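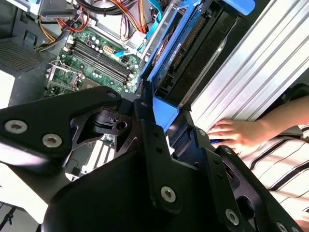

Stripping the old tower, part 2

01/10/2020

The processor and cooler came out in part 1, so what remains is the case, the power supply, the drive cage and the board. The plan is to reuse the case for the Gakunar build and keep the board as a spare.

Lay the case on its side with the board facing up. Working on it upright puts the weight of the supply on whichever screws are left in, and the last one tends to bind.

Order of work:

Main power connector first. The latch is on one side only. Press it fully home, then rock the plug along its length. Do not pull on the wires. Mine was stiff and took two attempts.

Front panel leads next. Write down the positions before removing them. The board manual is no longer online and the printing beside the pins is hard to read once the plugs are off.

Drive cage after that. Release the latch, slide the cage back, lift. Any data cables still attached will catch on the rim of the case, so check for those.

Leave the socket lever closed when the socket is empty. The contacts are easily bent and a closed frame gives some protection. A proper plastic cover is better. I ordered a Pillo cap, which fits loosely but stays on.

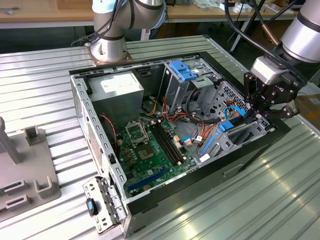

Tower on its side, socket empty, supply and drive cage still fitted.

The supply is held to the rear panel by screws with a coarser thread than those for the board. Keep the two kinds apart. I use a Sorkden tray with 6 compartments, labelled in pencil. By the end there were 26 screws in it, including one that does not match anything else in the machine.

Dust was worst under the lower edge of the board, where a vacuum nozzle does not reach. A soft 2 inch paintbrush does. Brush towards the open front of the case and wipe the panel afterwards.

Still to do: test the supply on the bench, clean the fan grille, and find out whether the Rewi standoffs have the same thread as the originals. If they do not, the case will need re-tapping and the build moves to the end of October.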